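Teleop days at the Covell room – gallery
April 15, 2021

Quick dump of pictures and notes from the hand-guided sessions for Gunora. More will get added when I get to it. If you came from the Ciria page, same arms, same room, new task list. Everything on this page is a person driving and the robot copying. No autonomy yet, so please stop asking in the comments.

Goal for this round is 500 good demos by November. We have more than 200. Not all of them good. I keep the bad ones in a seperate folder and so should you.

## Table work

Right hand over the white table, fingers open wide, nothing in them. Blue-gray thing just peeking in at the left.
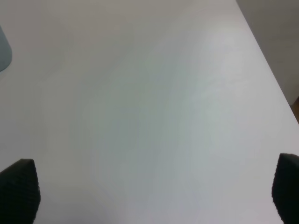

Start every demo from open. Fully open, not mostly open. Half the junk in the first batch was drivers starting with the fingers wherever they happened to be, and then the policy learns to dither. Open, hold for a beat, then go.

Other stuff from table sessions, in no real order:

- Drive slow on the way down. Fast is fine on the way back up.
- One approach per demo. If you miss, finish the miss and mark it. Don't go hunting around for a second try in the same recording.
- White on white is hard on the driver. Depth goes missing and you end up leaning on the shadow, if there is one. Turning the side lamp up helped a bit, then we got glare. Still arguing about it.
- Kinesthetic (hands on the arm, pushing it through) was nicer for short reaches. Remote was nicer for anything over 9 seconds or so, your shoulders will tell you why.
- Check which hand you've got before you squeeze. Left pedal is left hand. Yes it got swapped once. It's been swapped back.

The Charpentier handles came back from repair and the trigger on the right one is stiffer than it was. Not worse, just different. If you learned on the old one, do a few throwaway runs first. I did 26 before my grip timing felt normal again, which is too many, but ok.

## Bucket work

Looking down into the white bucket, dark brown liquid in the bottom, tan marks up the wall. Wrist camera, no fingers in view on this one. A bit blurry.

Containers are where remote control gets awkward. From the wrist you either see the inside or you see the rim, and the driver wants both. What we do for now: come in high, look straight down, pick your spot, then commit. If you loose the rim on the way in, back out and end the demo there.

Two camera views on the driver screen beats three. Three and people's eyes wander. I tried it with the big overhead view in the middle and the wrist views small, then the other way round – wrist views big is better for containers, overhead big is better for the table. Pick before you start and leave it alone for the whole block.

Label the liquid runs as liquid. The form has a box for it. Same box as last time, bottom of the page, easy to scroll past.

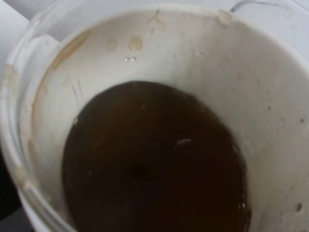 ## Still to post

- Two-arm handover set, needs sorting
- Notes on the foot pedals, plus the new mapping
- Driver screen layouts, once we settle on one
- Side by side of one task done kinesthetic and remote

File names follow the Gunora scheme, task then driver then take. If you find one that doesn't, rename it and leave a line in the log. Don't delete takes from the shared drive, even ugly ones, we go back to them more than you'd think.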